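September, bench book, second half. Started at 4 in the afternoon and written up the same evening with a pot of tea, so forgive the wandering.

I have been promising Bogdan Ene a proper comparison of the two hand controllers for longer than I care to admit, and now that the Rolgate board is back from repair I have run out of excuses. So this entry is Pratus against Rolgate, same pair of five-fingered hands, same arms, same joint limits, with only the controller swapped between runs. Bogdan will say I should have done it blind. He is quite right, and if he would like to come and swap the boards behind my back he is very welcome.

Set-up, for whoever picks this up after me. The hand plugs are the fiddly ones, with the little locking collar that you have to push home until it clicks and then push a bit more. Both boards take the same supply. The Pratus wants its finger limits loaded every time it is powered up; the Rolgate remembers them, or says it does (check with the readout, I always do now). I used the Feyisa script for the finger commands, the version Traian Gavrilă tidied up before his holiday, and I must say it is a pleasure to use after the old one. He has even put sensible names on things! I left the update rate at 300 for both boards so there could be no argument afterwards.

The test is the dull one we always do: full open, hold, half close, hold, full close, hold, open again, 23 rounds per hand per board. I watched for three things mostly, which were how evenly the fingers arrive, how much the hand buzzes while holding, and whether the thumb gets in the way of the first finger on the way in.

Pratus first. Lovely on the opening stroke, all the fingers getting there together, and very quiet once they are there. Closing is another story. The little finger is lazy and comes in well after the rest, on the left hand more than on the right, and the thumb brushed the first finger in two of the rounds. Nothing bent, nothing hot when I put my hand to it. I think the lazy finger is friction in the line and the board is simply too polite to pull harder, which is a fault I can forgive in a controller far more readily than the opposite one.

Then Rolgate, and it is a different animal. Everything snaps. Closing is beautiful, the little finger keeps up with its neighbours and I couldn't get the thumb to clash at all. The price is the buzz. With the hand held fully open there is a thin high whine that I could hear from the doorway, and I can feel it through the wrist if I rest a fingertip on the housing. I turned the gain down a notch and the whine dropped but so did the little finger, so we are trading one thing for the other, as Traian said we would back in the spring. I wrote it on the lid of the box then and it is still there to annoy me.

I also tried something that isn't in the plan, which was to take the Gotine wrist settings off the old arm and load them for the left side only. I thought softer wrists might soak up the buzz. They do a little, but then the hand nods when the fingers snap open, a small bow like a shop assistant, and I don't want that anywhere near something breakable. Put the old values back straight afterwards and checked them twice.

One note on cables, which I have made before and will go on making. The loop by the right forearm needs to be long enough to let the arm come right up without tugging, yet short enough not to catch on whatever is underneath. I had it too short for the first few rounds and got a jerky wrist that I spent far too long blaming on the Pratus. Sorry, Pratus. Redid those rounds after I let the loop out, and the numbers in the table are from the second go.

Hands at full open, the left over towards the wooden furniture, the right against the white bedding:

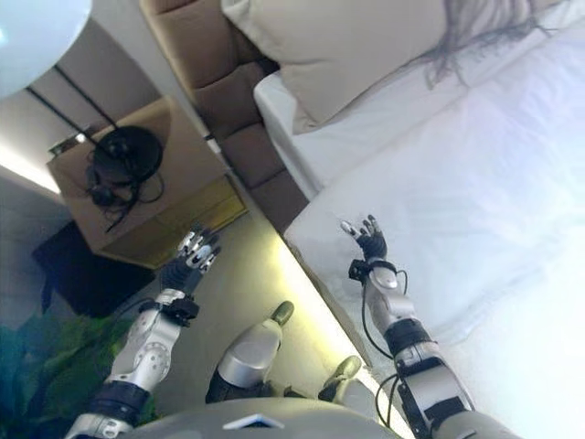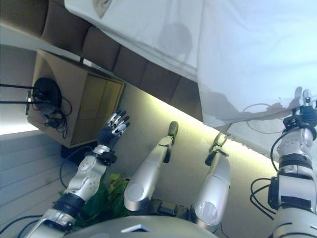 Holding open is where I would like us to spend the next session, because it is the pose the hands sit in most of the time and the one we have tested least. My habit has been to judge it by ear, and Bogdan's has been to judge it by current draw, and neither tells you whether the fingers are spread as they should be. The head camera is a good deal more use for this than I had given it credit for. The silver fingertips stand out nicely against the dark palm, and on the right hand, with all that white bedding behind it in the first one, I could imagine picking out the tips with a very simple bit of code. I would not like to try the left hand with the same code, where there is furniture behind the fingers and much less contrast to work with. A plain cloth hung behind it would do, or a bit of card on a stand. I shall ask Traian what he thinks before I start cutting up boxes.

For the moment I have left the Rolgate fitted on both sides with the gain down one notch. If you are running anything that needs a firm grip, put it back up and live with the noise. If you are only posing or reaching, leave it be.

To do: oil the little finger line on the left hand and run the Pratus again before we say anything unkind about it in the report. New locking collar for the right hand plug, the present one is getting sloppy. Ask Bogdan for his current logs from the spring so I can lay them next to mine. Label the two boards on BOTH sides, please, they look exactly alike face down and I picked up the wrong one twice.

Table of timings is on the loose sheet tucked in the back cover.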